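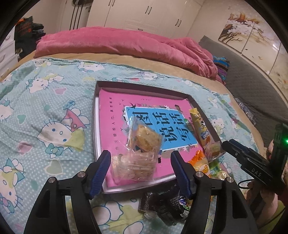

Section 5. Clearing a bed: snacks, books and small packets

Clearing a bed is one of the harder chores Pluloder can be set up for. Packets in clear plastic are still the weak point, and you should expect to finish some of the work by hand. Read this section before you switch the chore on.

Before you start

1. Choose one open box or lid with a low rim and put it on the bed. The arm must be able to reach over all sides.

2. Lay books flat in the box first. A book gives the packets a firm base – a soft blanket does not.

3. Push thick blankets to the far side. The gripper can pinch a fold of cloth and pull it along with the item.

4. Keep hands out of the reach area while the arm is moving.

Running the chore

5. In the Nurbridge app, open Chores and select Bed Clear. Set grip force to Low for crackers and biscuits.

6. Start with one item. Watch the full move before you allow more.

7. If the arm misses the same item 5 times, it stops and sends a message. Move the item by hand and press Resume.

Note: Clear and shiny wrappers reflect light, and the arm may close beside the packet or pick up two at once. Draw the curtains or turn off a bedside lamp if this keeps happening.

Note: Printed sheets can cause false picks. The arm may try to lift a cartoon or a heart from the fabric. Select Patterned Surface under Settings, or spread a plain towel under the box.

Caution: Do not use Bed Clear when a person or pet is on the bed.

What it can and cannot do

In our own home trials, the arm put 43 of 100 wrapped snacks in the box without help. Books did better if they were closed and lying flat. It can't yet fold a blanket or sort snacks by type. For these jobs, see Section 16, Working by Hand.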